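# Beispiele sammeln mit zwei Armen: Steckdosen, Kabel und ein bisschen Geduld

Wer zum ersten Mal Demonstrationen für ein lernendes System aufnimmt, unterschätzt meistens den Tisch. Mir ging es genauso! Ich habe im April meine ersten Durchläufe für Katis aufgenommen und durfte hinterher fast alles wegwerfen — die Arme liefen prima, aber die Gegenstände lagen jedes Mal am selben Fleck. Das Modell lernt dann eben diesen Fleck auswendig, und damit ist keinem geholfen.

## Den Tisch belegen

Nehmt Dinge, die einander ein wenig in die Quere kommen. Bei uns sind das Steckdosen in verschiedenen Formen, Stecker und Kabel, dazu kleine helle Schnipsel auf der Holzplatte. Ein Würfel darf ruhig über den Rand einer runden Dose ragen, und ein Kabelbündel muss nicht ordentlich aussehen.

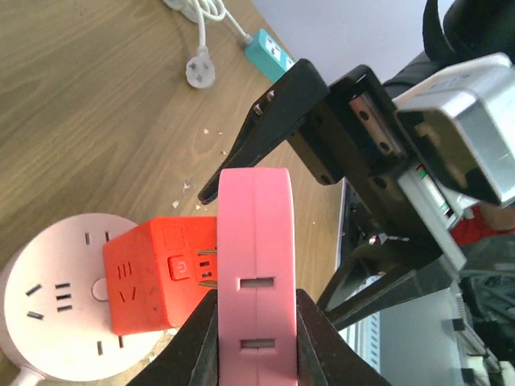 Bevor ihr aufnehmt, geht bitte kurz diese Punkte durch:

1. Beide Arme in Ruhestellung fahren und die Greifer einmal ganz öffnen und schließen.
2. Die Bilder aller Kameras nebeneinander öffnen, auch die vom Handgelenk.
3. In Tasness eine neue Episode anlegen und die Aufgabe in einem einzigen Satz eintragen, z. B. »Runde Dose nach hinten schieben«.
4. Erst dann auf Aufnahme gehen und die Arme führen.

Den Satz in Schritt 3 schreibe ich lieber zu schlicht als zu klug. Kulap Suksawat hat bei uns einmal 42 Episoden nachbeschriftet, nachdem jeder seine eigenen Wörter für dieselbe Dose benutzt hatte (danke noch mal, Kulap!).

## Ruhig führen, auch wenn es eng wird

Fahrt den Greifer von oben heran und macht kurz vor dem Zugreifen eine kleine Pause. Bei Kabeln lohnt es sich besonders, denn die geben nach und liegen danach ganz anders da.
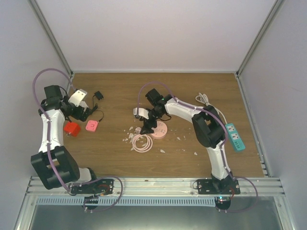 Geht ein Griff daneben, brecht nicht gleich ab. Ein zweiter Versuch in derselben Episode ist wertvoll, solange ihr ihn sauber zu Ende bringt — gebt ihr auf, bekommt die Episode das Etikett `abbruch` und bleibt trotzdem gespeichert.

Nach jeder Episode verschiebe ich mindestens 2 Gegenstände und drehe einen davon. Nach 27 Episoden ist bei mir Schluss, dann werden die Hände fahrig, und man sieht es den Bahnen an.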